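Cellar notes, August

Quick one this month, bottling line is booked and I'm writing this between racking and lunch. Sorry in advance for spelling.

The Torrontes

It's in. Well, it's in tank. Baltasar Sarmiento brought the last of the fruit down from the Tamiru block before sunup and we had it pressed by 10. Small bunches, thick skins, that orange blossom smell all over the truck. Sugars a hair lower than we wanted, acid right where we wanted it. I'll take that trade any year.

For anyone new to the list: Torrontes is a white grape, mostly grown in Argentina, and it smells sweet and drinks dry. People get a nose full of peach and roses and then are surprised when it's crisp. Our block is 40 rows on the north slope, old vines by our standards, planted by the people who had the place before us. We almost pulled them out for Chardonnay once. Glad we didn't.

How we're making it this time

Cold soak on the skins, overnight only. Last vintage we went longer and got a bitter finish some of you liked and some of you very much did not (I read all the emails, even the long one). Then a slow, cool ferment in steel. No oak. One small lot, 500 liters, is going into the old concrete egg from Drateck to see if we get a little more weight in the middle. If it's good it gets blended back. If it's very good it gets its own label and Baltasar gets to name it, which was the deal.

No malolactic. Keeping it bright.

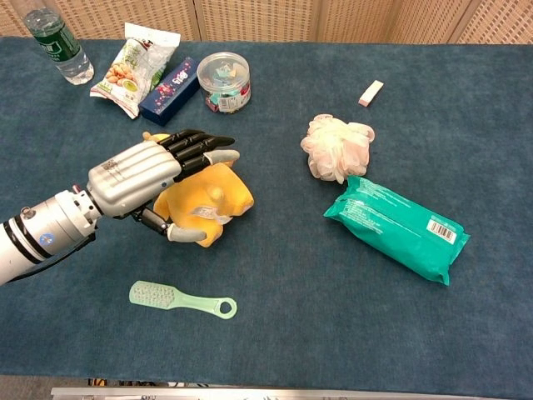
Club shipment

Goes out end of the month. Three bottles in the regular box, six in the big one. Regular box is:

Stinon white blend, last of the current vintage
Skovach rosé, dry, drink it soon
Tamiru red, the one with the gray label

The big box doubles up on all of it. If you're somewhere hot and want us to hold yours till fall, write back before we print labels. Once they're printed I can't easily pull one out, and I've tried. Same goes for address changes. We had 44 boxes come back last summer, most of them wrong apartment numbers.

Somebody adult has to sign. Work addresses are usually easier then home.

What to eat with the rosé

Had it with cold shrimp and a lot of lime, very good. Had it with empanadas, also very good. Tried it with a blue cheese and would not do that again. Take it out of the fridge ten minutes before you pour, it opens up a lot. Same with the white blend.

Tasting room

Open noon to 5, closing early the week we bottle. Parking is in the lower lot while they fix the drain by the gate. The patio seats 70 if everybody's friendly, less if it's windy and we have to take the umbrellas down, so call ahead for a big group. Dogs fine on a leash. Picnic food fine too, just no outside wine please.

We're pouring the older Skovach red by the glass until it's gone. There's not much. It's softened up nicely, more dried fig then fresh plum now, and I wouldn't keep it a lot longer if you still have some at home.

Odds and ends

Stinon magnums are back, wax tops this time. Chip the wax off first or just put the corkscrew straight through it, both work.

Still looking for two people for the sorting table when the reds come in. Early start, lunch included, your back will hurt. Reply to this email and it comes to me.

Pump's calling. More next month.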